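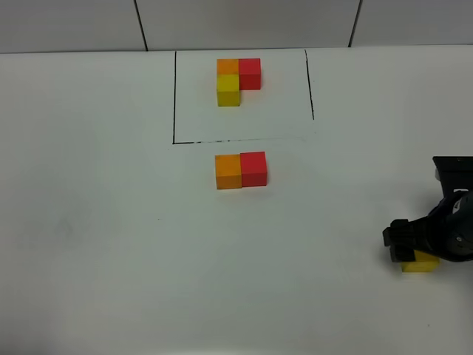 Orange, red and yellow in the L layout, inside the marker box.

Search this project Go Advanced search

Irkum: block layouts on a white table

Print this page E-mail this page
Last updated: June 21, 2026

Hi! I'm Raili Saarinen and I look after Irkum, a set of 729 pictures of small wooden cubes on a white tabletop. The cubes get put into little patterns inside a rectangle drawn on the table, and each picture comes with a label saying which pattern it is and which color sits where. It grew out of a folder I kept for a block puzzle called Gratar, and then the folder got much bigger than the puzzle ever was (sorry, Gratar).

What's in the folder

pictures/ has the pictures, sorted by layout.
labels.csv has one row per picture.
layouts.txt has my names for the patterns, with a small text drawing of each one.
old/ is stuff from the May version. You can skip it unless you already have scripts that point there.

How I name the layouts

I started with fancy names and gave up fast. Now it's plain shapes: row, column, corner, step, L. The L in the picture up top is written like this in layouts.txt:

orange red
yellow .

The top line is the side nearest the wall, and the dot is an empty spot. Always read it from the side nearest you looking toward the wall, or you'll get all the corners flipped – I did this myself for a whole evening and had to redo 40 rows.

Cubes only go in the label if they're inside the rectangle. Anything else on the table is left out, even if it's close to the line. If a cube is sitting right on the line, the row says "edge" in the notes column and you can decide for yourself what to do with it.

About that rectangle

It's drawn by hand in thin black marker and it looks it! The bottom line is patchy, the right side doesn't quite reach the bottom corner, and there's no line along the back at all. I treat the spot where the table meets the wall as the back edge. Please don't use the box as a ruler. If you need straight sides, use the cubes.

Colors

The color column has one plain word per cube. Orange and red are the pair to watch, especially when they're touching, and the front of the red one can look darker than its top. Go by the top faces when you check labels. Yellow has never given me any trouble, bless it.

Checking

Kauko Nurmi went through the labels after me and marked the ones he disagreed with. We sorted those out over coffee, and 10 are still in the list as "unsure" because we each think we're right. Filter them out if that bothers you.

Getting it

Grab the zip called Jundatska from the downloads page, unpack it, and read layouts.txt before you open anything else. I also made a small viewer, Ahn, that shows a picture next to its text drawing. It's slow to start and it only loads 2000 rows at a time, so if you've joined my labels with your own big list, split it up first.

Still to do

The step layouts need a second look – I wasn't consistent about left steps and right steps early on. I'd also love a proper name for the pattern I've been calling "the other corner." If you have one, send it over!

Print this page E-mail this page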